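Learning to Flatten and Fold Cloth from Two-Arm Demonstrations

Student project report, Robotics Lab Course
Group Karomton
July 8, 2025

1. Goal

The course asked each group to pick one household task and train a policy for it from teleoperated demonstrations. We chose cloth folding. Our question was narrow: does a wrist view help the policy find a hem or corner, compared with the fixed view alone?

2. Setup and data

Both arms were driven by one operator with the Zerkitz teleoperation software. We recorded 57 demonstrations and dropped the ones where a camera stream had gaps, which left 53 for training. Other objects stayed on the table during recording so that the policy would not depend on a clean background. Each policy was trained for 2000 epochs on the department machine, Mirnine, with the same settings.

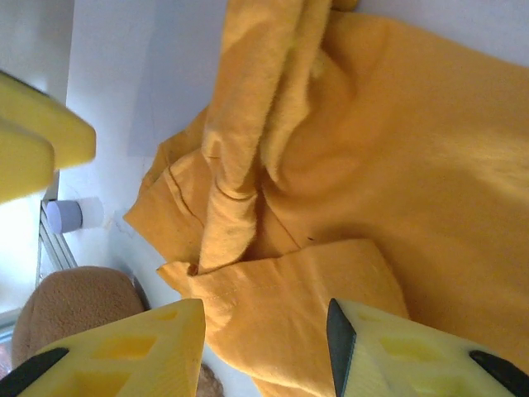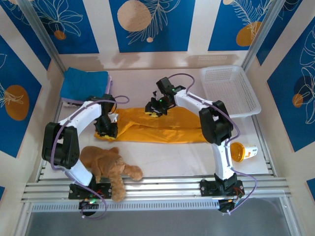

Grasp point selection was the part we spent the most time on. In our first labels we marked only the outer corners of the cloth, and the policy often closed its fingers on the middle of a fold. From the fixed camera a bunched cloth is mostly ridges and shadow, and it is hard to say where an edge runs. In the wrist view the stitching along the hem is faint but visible, and so is the pointed corner of the flap to its left. We relabeled the full set with hem segments as well as corners.

3. Results

We ran 29 trials per policy, each starting from a crumpled cloth. The policy with both views picked up a hem or corner on the first attempt more often than the one with the fixed view alone. The gap was largest when the corners were tucked under. Strong light was a problem for both. Folding after a good grasp was about the same in either case.

4. Limits

All trials used one cloth, so we can't say how this works on patterned or thin fabric. Labels were made by two of us and we did not measure agreement. The Gkikas group has offered to share their towel recordings, and we plan to rerun the comparison on those in October with the same training settings.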